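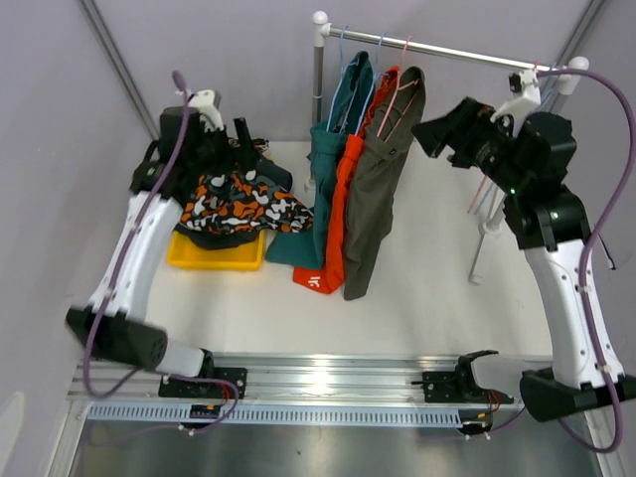 Zwei Arme, ein Ständer — Zelle eins bei Prurnus in Isau

Isla Lamont hatte 60 Tausend für das Jahr und ein Angebot von Wiltell über 102. Darin standen 4 Arme, also 2 Zellen, dazu Wartung und Ersatzgreifer. Sie strich die Wartung, dann schrieb sie sie wieder hinein.

Am Nachmittag ging sie hinunter und sah sich die Bügel an, hellblau und rosa, dünnes Plastik. Die Bügel standen in keiner Zeile des Angebots.
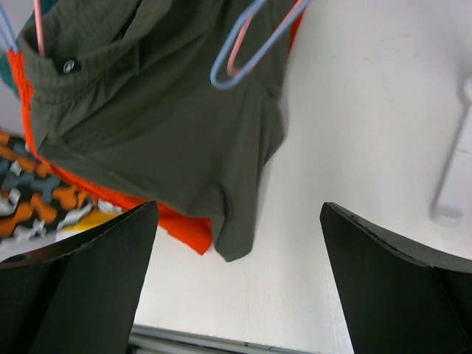
Die zweite Zelle

Shayne Kingi wollte sie bis August. Er hatte schon den Boden ausmessen lassen. Isla fragte, was eine gelbe Wanne koste, und er wusste es nicht.

— Kauf erst mal eine, sagte sie. 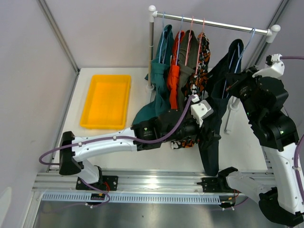

Pringle meinte am Telefon, mieten sei dumm, nach zwei Jahren habe man alles bezahlt und nichts im Haus. Isla schrieb das auf die Rückseite des Angebots. Darunter rechnete sie noch einmal, mit einer Zelle und der Option auf die andere.
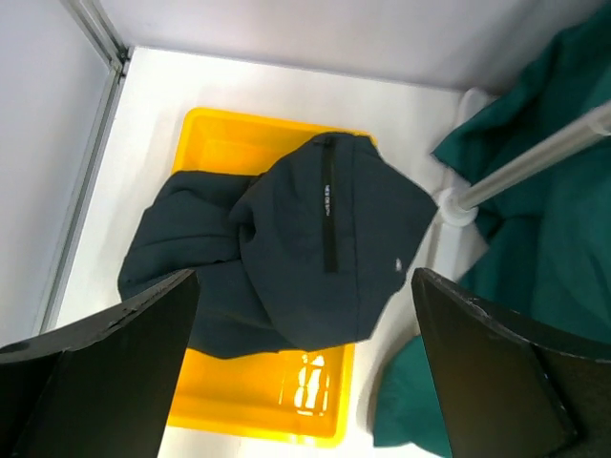
Montag

Sie unterschrieb für eine. Shayne nahm das Blatt und fragte, ob er das Klebeband am Boden lassen dürfe. Sie sagte ja.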